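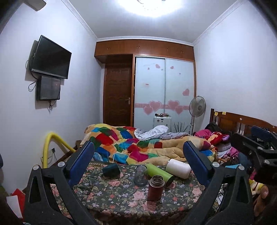
Bedroom table set, view from the gripper.

List: fenard-collect
Subject: Re: containers lying down, and what counts as a new scene
Date: 2018-11-10

Hi all,

Answers to Makori's questions are inline, followed by a few changes to the written instructions. The still at the top of this message is from the home set and I refer to it in a couple of places.

> We have been recording with everything standing up, since that is
> how the objects are drawn on the instruction sheet. One of our
> people started laying bottles on their sides and I told her to
> stop. Was that right?

No, please let her carry on. The sheet shows the objects upright so that people can recognize them, and it says nothing useful about pose. I will fix that. We want both poses, mixed within the same layout where possible. In the still the green thermos and the white canister are on their sides and the reddish-brown thermos is upright in front of them. That is a good mix for one table.

The policy trained on the May data does well on upright cylinders and badly on anything lying down. It comes in from above with the jaws lined up along the bottle instead of across it, closes, and pushes the bottle away. When I went through the May episodes by hand I found very few where the person had to turn the wrist before closing, so the model had almost nothing to learn that from.

> How far apart should things be? If they are too close the jaws
> bump the neighbors.

Leave them close some of the time. If you bump a neighbor, keep going and finish the episode. Do not delete it unless something falls off the table. If something does fall, stop, mark the episode "drop" and start again from a fresh layout. We keep the drops in a separate folder and have not trained on them so far.

> Does a new tablecloth count as a new scene?

Yes, for the log. Write it in the surface column. Patterned cloths are welcome, and the flowered one in the still is the sort of thing we are short of. Most of what came from the Stindari site is on a bare desk, and the model has trouble finding the edges of small objects on anything busier. Clear glass on a pattern is the worst case we know of. The jar in the middle of that table has the flowers showing straight through it, and I would like a lot more like it.

> Some of our rooms are untidy. Should we clear the background first?

No. Leave the bed, the clothes, the cables and so on as they are. Do put away mail, photographs of people, medicine labels and anything else with a name on it. Screens should be off. If you find a name in a recording afterward, tell me the episode number and I will blur it or drop it.

> How many repeats per layout?

Five, then move things. By "move things" I mean change the order and the pose of at least two objects. Sliding a cup an inch to the left does not give us much. After 10 layouts, change rooms or change the surface.

Now the changes to the instructions. Please use these from your next session on.

Start position. Hold the gripper low and behind the objects with the jaws fully open, and stay there for two seconds before you move. All the targets should be in view between the jaws or close to them. We had a batch from Fostthorpe where the hand was already moving at the first frame and the tracking never settled. I threw out most of that batch.

Closing. Close on the object, pause, then lift. If you lift while the jaws are still closing, the labels for jaw width and for height change together and the model learns to do both at once. On the real arm this makes it let go early.

Cups. Take them by the wall or by the outside, whichever is natural from where you are. Do not put a finger of your free hand on the cup to steady it. The arm has no free hand.

Soft objects. Plush toys and folded cloth can be on the table but are not targets yet. Leave them where they are. We may add them once the containers are working.

Logs. Please fill in the log the same day. Four sessions came in last time with the surface column blank and I had to open every one to find out what was on the table.

Uploads go to the same place as before. The checker script now refuses a session if the calibration clip is missing, so record that first. If it refuses for some other reason, send me the message it prints and do not rename the files to get around it.

I have not answered the question about lighting. I want to compare the sessions recorded with the ceiling lamp on against the daylight ones before I say anything, and I have only looked at a handful so far. Until you hear from me, use whatever light the room has and note it in the log.

Carmela Peñalver
Fenard data collection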